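第7章　物の置き場所と出し入れ

シェア 70　コメント 2

この章で学ぶこと
・「収納」と「保管」の使い分け
・使用頻度による置き場所の決め方
・掛ける、重ねる、立てる、入れるの四つの置き方の特徴
・共用の物の戻し方と表示

7.1　はじめに

前章では、住まいの中で人がどのように動くかを、台所と洗面所を例に考えた。本章では物の側に目を移し、家庭や小さな仕事場で物をどこに置き、どのように出し入れするかを扱う。

住まいの中の物は、使われている時間よりも置かれている時間のほうがはるかに長い。鍋は一日のうち数十分しか火にかからず、残りの時間は棚や吊り金具の上にある。工具になると、年に数回しか手に取られないものも多い。それでも、置き場所の良し悪しが問題になるのは使う瞬間である。必要なときにすぐ取り出せるか、使い終わったあと無理なく戻せるかという二点が、置き場所を評価するときの基本になる。

この分野でよく引かれる調査に、イーホル・ヤツェンコがウルロウ地区で行った聞き取りがある。対象は173世帯で、各家庭の台所、玄関、物入れにある道具について、どこに置いているか、最後に使ったのはいつか、置き場所を決めたのは誰かを尋ねている。集まった道具の記録は1093件にのぼった。ヤツェンコは、置き場所に不満があると答えた人の多くが、その場所を自分で決めた覚えがないと述べたことに注目した。引っ越しの日に箱を開けた場所がそのまま定位置になっていた、という回答が繰り返し現れるのである。

本章ではこの調査を何度か参照する。ただし、地区の住宅は集合住宅が中心で、庭や納屋のある家はほとんど含まれていない。農村部や戸建て住宅にそのまま当てはめることはできない点に注意する。

7.2　収納と保管

日常の言葉では「収納」と「保管」はほぼ同じ意味で使われるが、本書では区別する。収納とは、近いうちに使うことを前提に物を置くことをいう。保管とは、当面使わない物を、状態を保ったまま置いておくことをいう。

食卓で毎日使う茶碗は収納の対象であり、来客用の大皿は多くの家庭で保管の対象となる。同じ物でも季節によって区分が変わる。扇風機は五月ごろに保管から収納へ移り、秋にまた保管へ戻る。

両者を区別する理由は、求められる条件が違うためである。収納では取り出しやすさが優先される。ふたがなく、手前に別の物がなく、片手で取れる状態が望ましい。保管では、ほこり、湿気、光、虫を防ぐことが優先され、取り出すのに手間がかかることはある程度まで許される。

実際の住まいでは、この二つがしばしば混ざっている。流し台の下の手前に一年以上使っていない製菓用の型があり、その奥に毎日使う鍋があるといった状態である。ウルロウ地区の聞き取りでも、台所で「取りにくい」とされた道具の手前には、使用頻度の低い物が置かれている例が目立った。

7.3　高さと届く範囲

物を取り出すときの負担は、置かれた高さによって大きく変わる。腰から目の高さまでの範囲は、背伸びも前かがみも必要としないため、最も使いやすい。床に近い場所では膝や腰を曲げることになり、頭より上では腕を上げた姿勢で重さを支えることになる。

この範囲は住む人によって異なる。家族の中で身長に差がある場合、共用の物は背の低い人に合わせて置くのが原則である。車いすを使う人がいる住まいでは、上の棚はほとんど使えないものとして計画を立てる。

重い物を高い場所に置かないことは、安全の面からも重要である。地震の際に落下する危険があるほか、踏み台の上で重い物を持つと姿勢が不安定になる。土鍋、鋳物の鍋、ミシンなどは、腰より下の安定した棚に置く。

7.4　四つの置き方

物の置き方は、掛ける、重ねる、立てる、入れるの四つに分けて考えることができる。一つの場所で複数の置き方を組み合わせることも多い。

掛ける置き方は、床や台の面を使わずにすむ。柄のある道具や、持ち手に穴のある道具に向いている。一つずつ離して掛ければ、隣の物に触れずに取ることができる。一方で、掛け金具の形と物の形が合わないと落ちやすい。金具には、先の開いたU字形のもの、輪になったもの、先が何本かに分かれたものなどがあり、掛ける物に応じて選ぶ。壁や桟への固定が弱いと、金具ごと外れることがある。

重ねる置き方は、皿や鉢のように形のそろった物に適する。少ない面積に多くの物を置けるが、下の物を取るには上の物をどけなければならない。大きさや形の違う器を重ねると安定が悪く、縁が欠ける原因にもなる。よく使う器を上にするか、用途ごとに山を分けるとよい。

立てる置き方は、まな板、盆、フライパンなどの平たい物に向く。どれも同じように手前から取れるのが利点である。仕切りがないと倒れるため、ブックスタンドや箱を併用する。

入れる置き方は、かごや箱、引き出しを使うものである。細かな物をまとめて扱えるが、中が見えない容器では何が入っているかわからなくなりやすい。網かごは中が見え、通気もよいので、器や布巾を入れるのにも使われる。壁に掛けたかごは、掛けると入れるを組み合わせた例である。ただし、陶器のように割れやすく重い物を入れる場合は、壁の側の強度を確かめておく。

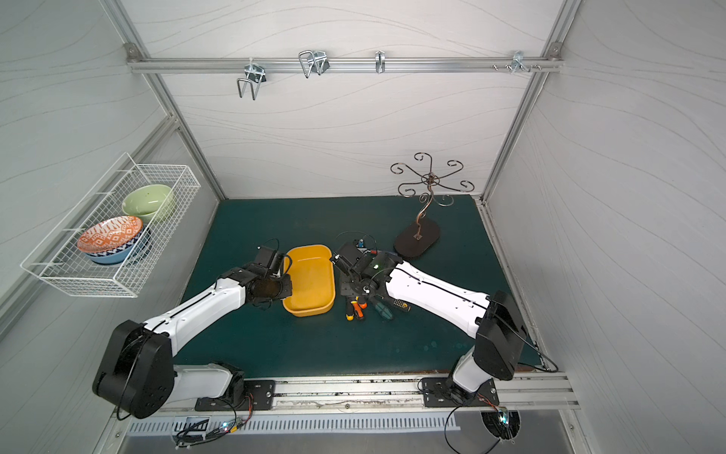
7.5　使用頻度による区分

置き場所を決める作業は、物を使用頻度で分けることから始める。ワシリナ・ビリクの提案した区分は簡単で、教室での実習にも使いやすい。ビリクは道具を、毎日使う物、週に何度か使う物、月に一度ほど使う物、それより少ない物の四段階に分ける。そして、初めの二段階の物だけを腰から目の高さに置く。

この方法の難しさは、使用頻度を正しく見積もることにある。人は気に入っている道具の使用頻度を高めに、地味な道具の頻度を低めに答える傾向がある。たとえば栓抜きや計量スプーンは、本人が思っているより頻繁に使われている場合がある。ビリクは、道具に小さな紙の札を付け、使うたびに印を付ける記録を一か月続けることを勧めている。

記録をとると、二種類の例外が見つかる。一つは、めったに使わないが、必要なときには急いで取り出さなければならない物である。懐中電灯、消火器、救急箱がこれに当たる。こうした物は頻度に関係なく、すぐ手の届く場所に置く。もう一つは、頻繁に使うが危険を伴う物である。小さな子どものいる家庭の包丁や洗剤は、多少不便でも手の届かない場所に置く必要がある。

7.6　道具を一時的に置く場所

家具の組み立てや修理のように、いくつもの道具を続けて使う作業では、定位置とは別に一時的な置き場所が必要になる。ねじを締め、部品を押さえ、またねじを締めるという動作のたびに道具箱まで戻るのは現実的でない。かといって作業台の上にそのまま置くと、部品の下に隠れたり、転がって床に落ちたりする。ドライバーのように丸みのある柄を持つ道具は、特に転がりやすい。

そこで、縁のある浅いかごや盆を作業台の上に一つ用意し、手から離した道具はすべてそこに入れる。容器は次の条件を満たすものがよい。口が広く、上から手を入れやすいこと。中が見渡せる深さであること。台の色と区別しやすい色であること。作業が終わったら、かごごと道具箱の前へ運び、中の物を一つずつ定位置へ戻す。かごが空になれば、戻し忘れがないことも確かめられる。

先のとがった工具や刃物を同じかごに入れるときは、向きをそろえ、手を入れる側に先端が来ないようにする。外したねじや座金は、工具とは別の小皿に分けておく。
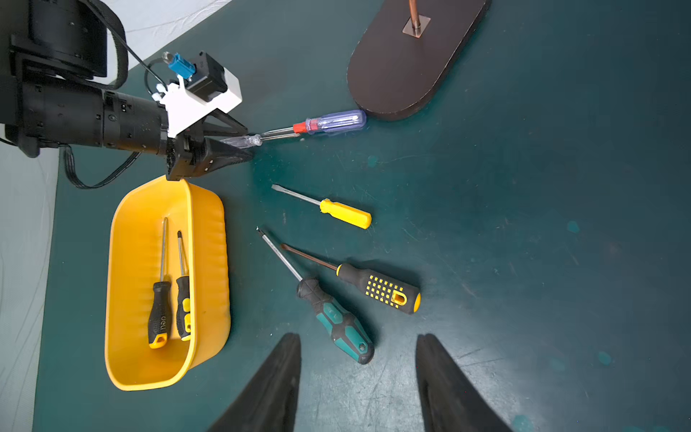

図7-2　ドライバーと黄色いプラスチック製のかご

7.7　共用の物と表示

複数の人が使う場所では、置き場所を決めるだけでは足りず、それを使う人全員に伝える必要がある。最も簡単な方法は表示である。棚の縁や容器の正面に、中に入れる物の名前を書いた札を付ける。文字は離れた位置からも読める大きさにし、幼児のいる家庭では絵を添える。

表示には、物の名前だけを書く方法と、工具板のように物の輪郭を描いておく方法がある。輪郭を描く方法では、なくなっている物が一目でわかる。その反面、道具を買い替えて形が変わると描き直さなければならない。入れ替わりの多い文房具や調味料には、名前の札のほうが扱いやすい。

カルペンコ集合住宅の共同作業室では、入居者が工具を自由に使えるようにしているが、当初は返却されない工具が多かった。管理側が貸出簿を置いたところ、記入の手間が嫌われて利用そのものが減った。のちに貸出簿をやめ、壁に工具の輪郭を描く方法に改めている。この事例は章末の課題で改めて取り上げる。

用語の確認
収納：近いうちに使うことを前提に物を置くこと。
保管：当面使わない物を、状態を保って置いておくこと。
定位置：使い終わった物を戻す場所として決めた場所。
一時置き：作業中に限って道具を置く場所。定位置とは別に設ける。

次の節では、台所を例に、既存の棚の寸法を測り、置き場所の計画図を描く手順を説明する。巻き尺、方眼紙、鉛筆を用意しておくこと。

シェア 70　コメント 2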